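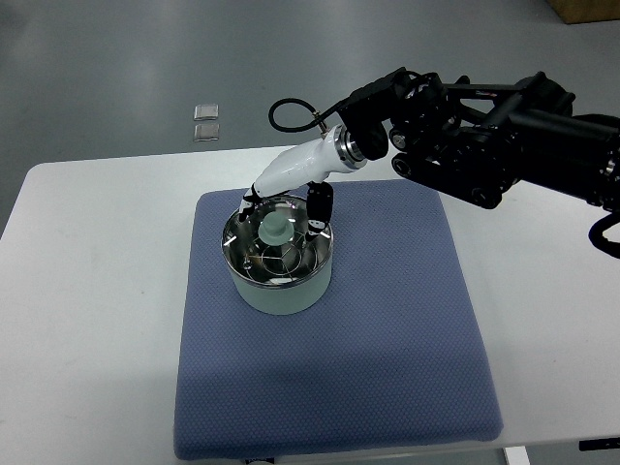

Fuvanero Forearm Crutches, Pair

Item 3535
$336.00 per pair
In stock. Ships from our Wistside warehouse.

Color: Black / Sand / Olive
Cuff: Standard / Wide
Quantity

Add to cart
Add to wish list

Overview

The Fuvanero is a full-time forearm crutch for adults who walk on crutches every day. Most of the people who buy it from us are veterans with a leg amputation, a fused ankle or hip, or nerve damage in one leg. We also sell it to rehab clinics and to adaptive sports programs that keep a few pairs on hand for loan.

It is heavier than the crutches a hospital sends you home with. The lower tube has a thicker wall, and the height clip is steel. If you only need crutches for a few weeks after surgery, a cheaper pair will do the job and you should buy that instead.

The cuff opens at the front and swings on a pin, so you can let go of the grip to open a door or sign for something and the crutch stays on your arm. The wide cuff fits over a winter coat or a uniform jacket.

What changed on this version

The old model had a push button with a spring, and grit got into it. Customers who use their crutches on gravel or at the range wrote to us about it more than anything else. The new clip has no spring. It wraps around the tube and snaps through both holes. You can take it off and rinse it.

The grip is also new. It is wider at the heel of the hand and comes in left and right. Oddur Laxdal, who designed the first Fuvanero for Didono, drew this one after a long round of fittings with customers who had wrist pain on the straight grip. Some people still like the straight grip better, and it can be ordered as a part.

Rattle has been reduced with a plastic sleeve between the tubes. The sleeve wears out. A spare set comes in the box.
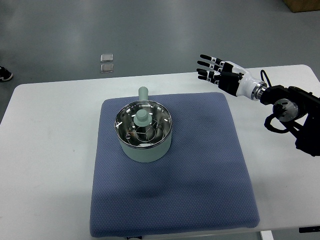
Fitting and height

There are nine height settings on the lower tube and a separate adjustment for the cuff. Put on the shoes you wear most. If you use a prosthesis, have it on. Stand up straight with your arms loose at your sides. The grip should be level with the crease of your wrist. Set the cuff so the top edge sits below the elbow and does not touch it when you bend your arm.

Set both crutches the same unless your therapist has told you otherwise. If you are between two settings, try the lower one first and walk with it for a day.

We can't fit you over the phone, but Mikkel Mikkelsen at our service desk can talk you through the settings and tell you if you need the short or tall lower tube.

In the box

Two crutches, left and right
Two standard or wide cuffs, already mounted
Two rubber tips, mounted, and two spare tips
One set of spare sleeves
Printed instructions in large type

Tips

The tips that come with the crutches are a general-purpose rubber tip. They are good on floors, sidewalks and packed trails. They are not good on ice. The Simões ice tip fits the same tube and flips up out of the way indoors. It is sold separately, and stock usually runs low before winter, so July is a fine time to order.

Check your tips often. When the tread is worn flat on one side, replace both.

Paying for your crutches

If you are a veteran, ask your care team before you buy. You may be able to get crutches through your benefits at no cost to you, and we would like you to find that out before you spend your own money. If a clinician orders this model for you, the clinic can send us the purchase order directly. We will need the item number, the cuff size and the color.

We can't bill your insurance. We can send an itemized receipt for you to submit yourself.

Returns

You have 30 days to send them back, used or not. Wipe them down and put them in the original box if you still have it. We refund the full price of the crutches. Return shipping is free for wrong sizes and defects. Worn tips and sleeves are not a reason to refuse a return.

Replacement parts

Height clip, each
Straight grip, left or right
Cuff, standard or wide
Lower tube, short or tall
Sleeve set
Simões ice tip, pair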